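5. Running the locker demonstration on an open day

This section covers the garment demonstration only. For general start-up see section 2, and for packing the arm away see section 7. It was revised on 17 February 2025 by Anselmo Ticona, who has stood next to the thing for enough open days to have opinions about it. Where the Barnier sales leaflet and this guide disagree, follow this guide.

5.1 Before you promise anything

The leaflet says the Makov arm "handles everyday clothing with ease". Please do not repeat this to visitors. It handles some clothing, on hangers, in a locker that has been set up by a person who knew what was coming. That is still worth showing, and most visitors are happy with it if they have not been told to expect a butler.

Allow 10 minutes for each group. The move itself is short, but the questions are not.

5.2 What you need

The arm and its control box, with the Tavness safety switch fitted
The metal locker, with its double hooks
Wire hangers
Garments of clearly different colours
The floor tape and the visitor barrier

Do not use garments handed over by visitors. Somebody always offers a coat. Thin raincoats slide off the hanger, long scarves find their way into the cables, and we have no wish to discuss the price of either.

5.3 Setting up

1. Stand the locker on level floor and check that it does not rock. If it does, move it. Folded card under one corner will last until the first touch of the gripper.

2. Fasten the locker door fully open. A door left to swing will sooner or later meet the arm.

3. Put the barrier 2 metres from the front of the locker. The leaflet says one metre is enough. It may be, for adults who are listening.

4. Switch on the control box and wait for the steady green light. A blinking light means the arm is still checking its joints. Do not press Start to hurry it along – this only begins the check again.

5. Hang the garments, one to each side, and leave a clear gap in the middle. The gripper needs somewhere to open. If sleeves or hems fill the gap, push them back by hand before the arm goes in.

6. Send the arm to the Ready position from the Ríos menu. It should come to rest inside the locker with the gripper open between the garments, touching neither of them.

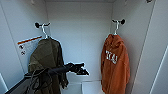 7. Look at the cables. They hang close to the clothes at this point, and a loop can catch a hem or a cuff on the way out. If you see one caught, press Stop, free it by hand, and go back to step 6.

8. Carry out one full run with no visitors present. If it fails, do another. If that fails too, use the recorded film and say plainly that it is a film.

CAUTION: Keep hands out of the locker whenever the control box shows Active, even when the arm is still. It may be waiting for the next command.

5.4 During the visit

Let a visitor choose the garment, by colour, and enter the choice yourself. The voice control was meant for this and works nicely in an empty room. With a school party present it has picked the wrong garment often enough that we leave it off.

Keep the speed setting at 4. Higher settings look better from the back row, but the hangers start to swing and the gripper closes on air.

Note: if asked about the success rate, do not say 100 per cent. That figure in the leaflet comes from the maker's own trial, and we have not been shown how the trial was done. Say that it misses now and then, and let people watch.

If the arm misses, do not reach in to help. Press Stop, return to Ready and try once more. Visitors tend to enjoy a miss – it starts better questions than a clean run.

5.5 Between groups

Straighten the hangers and check the gap again. Wipe the gripper fingers with a dry cloth. The finger pads ordered last August are softer than the old set and pick up fluff, whatever Barnier says about them being free of upkeep.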